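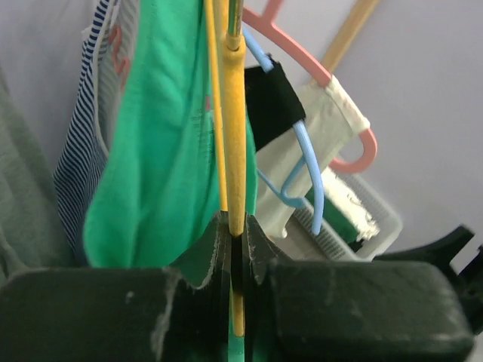

Laundry Corner: Progress to 2018-11-14

Prepared for Percy Restrepo by Jytte Kragh

When we last wrote, in July, the Bawa arm had mastered picking up one cloth from a bare table, a skill in little demand. The money since then has gone on clutter. The practice corner now has striped garments, plastic hangers in pink and light blue, a basket with a fringed towel in or just in front of it, and a yellow pole for the fingers to close on, all within reach of one another and all keen to get tangled.

Examples gathered

The target is 3,000 usable examples by the end of the grant. We hold 177 of the pole grasps, and up to 51 of those may need relabelling, as Rigoberto Inga and I turned out to have different views on what counts as a grasp. His is more generous. We have settled on mine and he has been gracious about it, mostly in writing.

Hanger work is slower. Thin plastic arms against a pale grey wall are hard to judge from the wrist view, and Abelardo Cáceres now drives those runs at half speed. He says it has improved his character.

Wear and tear

The green finger covers are scuffed and fraying at the tips. Mudard has quoted for a new set in the same colour, there being no other colour.

Spending

We are 27 dollars over on hangers. Aurelia Căpraru has the receipts.

Next

Relabelling first, then folded cloths in the basket. We would like your approval for the finger covers before the basket runs begin.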